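20 February 2026
Notebook, card room software - Didus promo module, blackjack bonus window

Picked up where I left off with the bonus timer. Goal for today was to get the happy hour boost to start and stop on the right hand, and to find out why the Grarance test build pays the bonus twice on split hands.

Set the simulated table to six decks, dealer stands on soft 17, blackjack pays 3 to 2. Boost set to 5% of net win, window one hour. Ran 600 hands from the saved shoe file so that I can compare with the run from before the break.

First run: 462 hands settled inside the window, the rest outside. Bonus lines in the ledger did not match. Most of the difference was splits, as expected, but a few were hands dealt before the window closed and settled after it. The Ollby rules sheet says the time of the bet counts. Our code uses the time of settlement. Changed it to bet time and left a note in the config file.

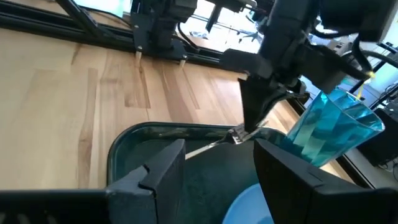
Second run with the same shoe file. The late hands are now credited properly. Splits still wrong. Stepped through one by hand: pair of eights against a six, split, doubled the second hand, won both. The ledger shows a bonus on each of the two hands and then another on the round total. So the round total is being treated as a third win. The Tseng ledger format has a parent line for every split round and we never filter it out.

Tried the easy fix first, which was to skip any line with child lines under it. That works for splits but breaks insurance, where the parent line is the real one and the child is only the side bet. Backed it out.

Second try: mark the line type when the hand is dealt and pay only on type "hand". Insurance goes in as type "side" and gets nothing, which agrees with the rules sheet. Pushes pay zero. Surrender pays zero. A doubled hand counts once, at the doubled stake.

Third run clean. Checked hand 431 on paper, a three-way split with one win, one push and one bust. Bonus on the single win only, even though the round as a whole came out level. I think that is what Ollby wants but the sheet doesn't say it in so many words. Need to ask before this goes out.

Rounding: currently down to the cent on each hand. Grarance rounds at the end of the session. Over a long session the gap is small, but players do add these up and write in. Left ours as is for now.

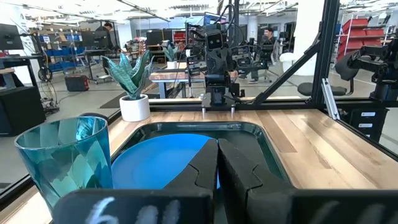 To do

- Ask Ollby about split rounds that come out level or negative - is the bonus per hand or per round?
- Add a test for a hand that is bet in the last second of the window.
- Daylight saving. The window is stored in Eastern time with no offset. Fine until the clocks change, and the next promo runs through May.
- Ticket 796 (bonus banner stays up after the window closes) is a display problem only. The ledger is right. Leave it for the client side.
- Rerun everything with the eight-deck shoe file.

Build is on the test server under the Didus folder. Old ledger files are kept next to it, please don't clear them yet.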